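The thirty-day declutter, and why I gave up on it

27 August 2018

29 comments | 81 shares

Every January somebody sends me a link to a decluttering plan, and this year it was the Zirkia one. You get rid of one thing on the first day, two on the second, and so on until your house looks like a dentist's waiting room.

I lasted four days. The trouble started with the rule that anything you haven't touched in a year must go. By that test I should have binned my passport, the fuse wire and the good roasting tin.

My friend Efe Shehu finished the whole thing and says she feels lighter. She has also bought a second cheese grater. I asked where the first one went and she changed the subject.

What bothers me most is the claim on their site that the average home holds 1000 things it doesn't need. Who went round checking? I wrote to ask and got a voucher for storage boxes.

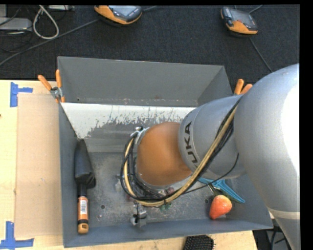

Storage boxes, mind you. If the plan works, what are you meant to put in them? I suspect the people selling the plan and the people selling the boxes have lunch together.

The drawer under my kettle is still full of string and dead batteries. I'll sort out the batteries. The string stays.

Last updated: 27 minutes after posting, to fix a typo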